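Réservation en ligne : l'acompte ne règle pas le problème des tables vides

Par Aoife Hayes
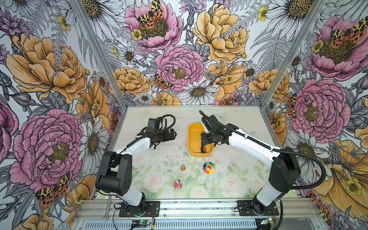
Plateau à motif de roses, murs à papier peint fleuri.

Depuis l'ouverture de Comus en décembre, la presse gastronomique locale commente surtout la carte. Le mode de réservation mérite davantage d'attention. Le restaurant prélève un acompte à la confirmation, non remboursable à moins de 48 heures du service, et sa direction présente ce dispositif comme la réponse définitive aux absences non signalées. Je soutiens que le calcul est incomplet.

Tharushi Matubbar, qui gère la salle du Metier, m'a communiqué ses relevés pour deux périodes de durée égale. Avant l'acompte, l'établissement avait enregistré 3 583 couverts réservés ; après, 2 708. Le nombre de couverts non honorés passe de 427 à un niveau que le logiciel ne distingue plus des annulations tardives. La baisse des absences est réelle. Celle des réservations l'est aussi, et elle porte sur 875 couverts, soit un peu plus du double des absences constatées auparavant.

Une partie de cet écart est compensée par la clientèle de passage, que le relevé ne comptabilise pas. Il faut donc se garder de conclure à une perte sèche. Mais le client de passage arrive à 19 h 30 ou ne vient pas. Il ne remplit pas le second service, celui de 21 h 45, dont dépend la marge d'une salle de taille moyenne. Il est également impossible de dimensionner la brigade sur lui, ou de passer commande au poissonnier la veille.

Deux autres modalités existent. La première est l'empreinte bancaire sans débit, adoptée par Sheehan. Le client n'avance rien, et la pénalité ne s'applique qu'en cas d'absence. Son défaut est le taux de contestation auprès des banques, qui mobilise du personnel administratif. La seconde est le rappel avec reconfirmation obligatoire, la veille avant midi, faute de quoi la table est remise en vente. Juvbridge procède ainsi depuis son ouverture, sur une salle modeste et avec une liste d'attente tenue à jour par téléphone.

La reconfirmation me paraît supérieure pour les tables de deux et de quatre. Elle coûte un message et libère la place à temps. L'acompte garde sa justification au-delà de six convives, ou pour un menu unique dont les produits sont achetés nominativement. L'étendre à un déjeuner ordinaire revient à faire financer la trésorerie par le client sous couvert de discipline.

Reste la question de l'affichage. Les conditions d'annulation figurent trop souvent après la saisie de la carte bancaire. Elles devraient apparaître avec les horaires, sur la première page.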